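Setting up a hand-held gripper station for packing staff

By Rhun Vaughan
January 21, 2020

At Trodthorpe the packing cell is taught by the packers themselves. They carry out the pick with a hand-held gripper, and the arm is programmed from those recordings. The steps below assume one bench, one operator and a shift lead.

1. Clear the bench

Remove cartons, tape and labels. Wipe the top before each session. A crumb left on pale wood will show up in every recording made over it.

2. Check the jaws

Open the gripper fully and hold it over the bare table. Look along both fingers for chipped coating, and for scraps caught on the underside. Check each screw hole from above. Scuffs are acceptable; anything hanging from a jaw is to be removed before the first pick. 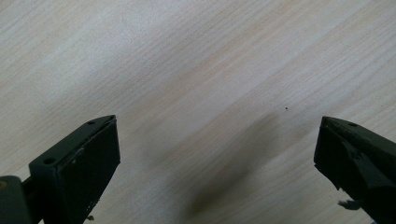 3. Record the picks

Work at normal packing speed. A set is 78 picks, split into 2 blocks of 39 with a break between them. Keep the shadow of your own head off the work area — move the lamp if necessary. Discard a pick only if the item is dropped.

4. Adjust the rota

Recording counts as packing time. Since November the hourly target has not applied to anyone on the gripper. Idun Bråten enters the hours on the rota as skilled work, and the wrist rest period is the same as for hand packing.

5. Hand over

Sign the sheet and note any fault in the jaws. When the arm takes over a product line, its former packers move to checking and fault clearing, with training beforehand. Questions about grading go to Eluned Sayce.

Contact: Trodthorpe Process Office | © 2020 Trodthorpe | Back to top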